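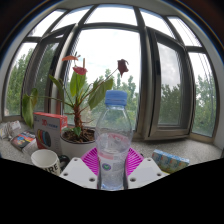
The anthurium on the sill, with the bottle I water it from

Anthurium gone all leggy, can I chop it?

Posted by Ashley Bickerstaff, 28 September 2020

Quick one as I'm on my break. Anthurium in a round white pot, lives by the window, had it since it was small. Stem has gone thick and brown and knobbly with roots poking out the sides into thin air. Leaves are all up top on long stalks and flopping over. One of them has gone yellowy with brown bits. There is a little green leaf right down at the bottom of the stem though, so not dead??

It gets tap water out of an old plastic bottle when I remember. Soil is chunky stuff, Pritari I think, bag's long gone. Do I cut it, bury it deeper, leave it alone? Don't want to kill it, was a present.

Morag Munro

Don't panic, they all do this in the end. Roots out the side are normal, it wants them in soil. Two ways to go.

Easy way: deeper pot, sink the plant so the lower bit of stem is under. Only works if the bare bit is short.

Other way: clean sharp knife, cut through the stem below a few of those air roots. Pot the top half up in bark and perlite, roots tucked in. Keep it damp but not soggy, out of hot sun. Leave the stump in the old pot and carry on watering it a bit, with that baby leaf at the bottom it's got a good chance of coming again. So you end up with two.

I did mine in May, top sulked for 3 weeks then was fine. Would wait till spring now if I were you, light's going. Yellow leaf, just snip it off once it's gone properly yellow. Old leaves go like that. If its lots of them at once then check the roots for rot.

Wear gloves, the sap makes me itch somthing awful.

Laitinen

whats the draught like by your window, mine hated the sill in winter. moved it back 30 cm and it perked up. cant say about cutting never tried

Kukano

Water. Fill the bottle the night before so it's not freezing cold out of the tap. 220 ml once the top's dried out does mine, tip the saucer out after. Agree with Morag on the rest, except I'd put the cutting in plain moss first

Ashley Bickerstaff

Thanks all. Will leave it till spring then do the chop. Shifting it off the sill tonight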